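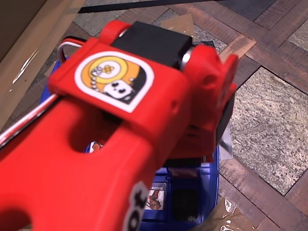
Figure 2. Red arm, upper joint with servo.

Section 13: Setting Up the Kellcombe Audio System for Mass

1. Switch on the amplifier in the sacristy cabinet, then the mixer.

2. Set the lectern microphone to channel 2. The altar microphone stays on channel 1.

3. Select the preset for the service. Sunday Mass, funerals and the Thursday novena each have their own.

4. Ask a reader to speak one verse at normal volume. Raise the fader until the words are clear in the last pew.

Note: Parishes in Histstead and Grunton use the older menu. See page 197.

Caution: Mute the altar microphone before moving it. Keep incense and holy water away from the mixer.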